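Tulip week, Esdale workroom

Quick post, more when I get a minute. Reds came in for the Gudstead order. Siu-ming Lam did the list, I did the typing, so blame me for spelling.

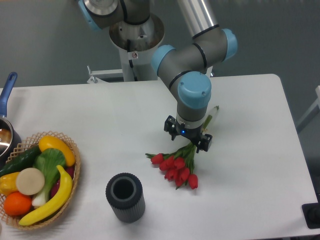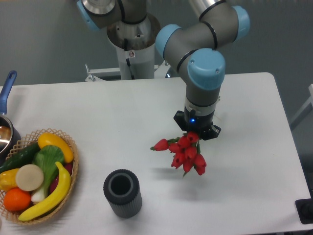 Red tulips, white table.

So, the order. 60 stems for Gudstead, all red, no mixing this time. Darnside wants 18 and they want them short, stems cut to fit the low glasses on the bar. Yip still hasnt said yes or no on the yellow. If it's a no by noon they go in the shop buckets at the usual price.

Notes for anyone buying to take home:

- Cut a bit off the bottom, straight across is fine. Cold water, not much of it, a couple inches.
- They keep growing in the vase. Yes really! Turn it every day or they all lean at the window.
- Droopy heads: wrap the bunch in newspaper, stand it up in cold water for an hour or two. Usually does it.
- Keep away from the fruit bowl. And daffodils, unless the daffs have sat in there own water overnight.

Vases. We have the tall glass ones back in, plus a few seconds at half price on the bottom shelf, small chips, nothing that leaks. Ribbed ones sell out fast so ask and we'll put one by.

Bulbs for next year are an October thing, don't ask me now. Put your name in the book by the till if you want the red again, 33 names already.

Pickup round the side door, ring twice. Order line is extension 2825, leave a message if we're cutting.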